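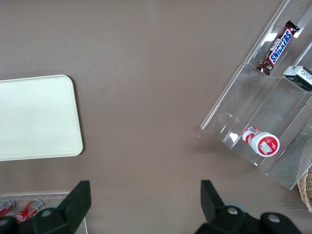
The snack corner at Nuststead opened in April and replaces the old vending cupboard on the ground floor. Lahcen Ouali chose the stock and Anežka Hrnčiar worked out where it should all go. Chocolate bars go on the clear stepped stand, set at an angle, and the Snickers has a tier near the top. The stand came from Bensaid and cost less than the cupboard did to repair. Plain trays are used for carrying things back to a desk - please return them when you have finished.

Trays, baskets and stands are wiped down every evening. Prices run from 74p for the smaller bars to £3 for a sandwich, and the full list is on the wall by the door. Drinks are kept separately from the snacks, on a rack of their own. Anežka tried it at the front first, but people had to reach over the bottles to get at the food, so it was moved back.
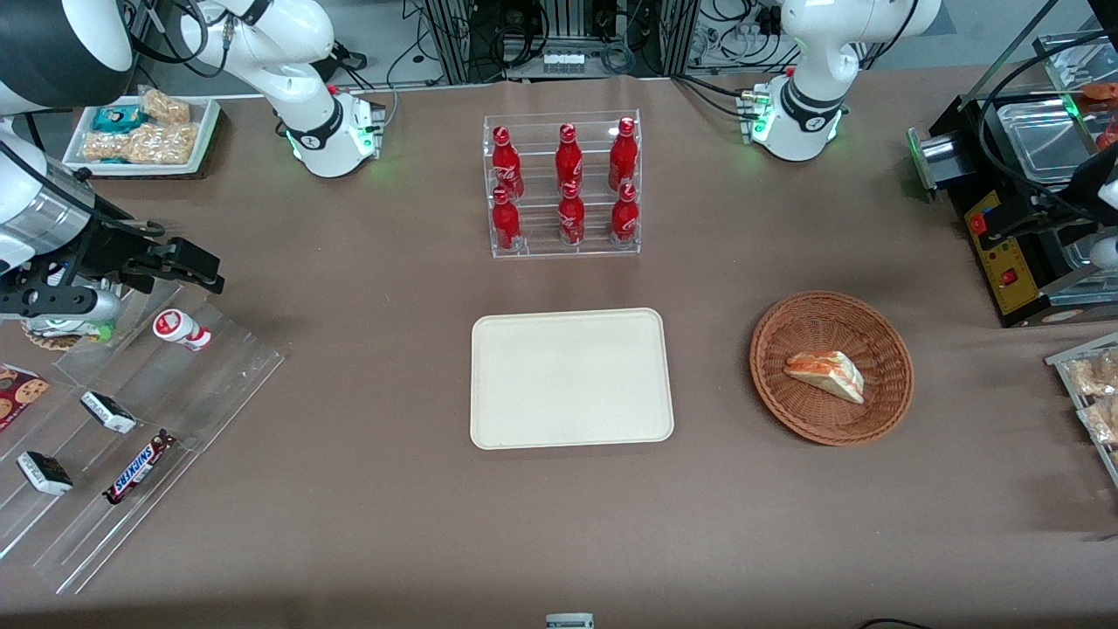 Coca-Cola on the two-tier rack, with a wrapped sandwich in the wicker basket.

Requests for other snacks can be left with Lahcen in room 5.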